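Box Unpacking at the Robotics Club

The Ernora robotics club is back at work after a slow September. This term's project is box unpacking: the arm has to reach into a cardboard box, take hold of one block and bring it out without crushing the sides. Members write the code in pairs and share bench time in the Kwiatkowski room. 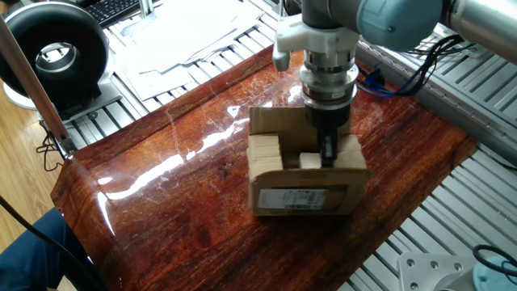
1 min read

Reaching straight down has given the pairs the most to think about. The fingers go in close to the front panel, and a small error in height means a bent box. Each pair gets 70 minutes on the arm per session, and every attempt goes in the log — good or bad. The log stood at 118 attempts when this issue was put together, and the club would like to reach 200 before the winter break.

The Flekeck student meet allows teams of up to five. Two teams plan to enter, and there is still space on the second. New members don't need to know how to program. Sign up on the sheet by the Kwiatkowski room door.

Posted November 18, 2021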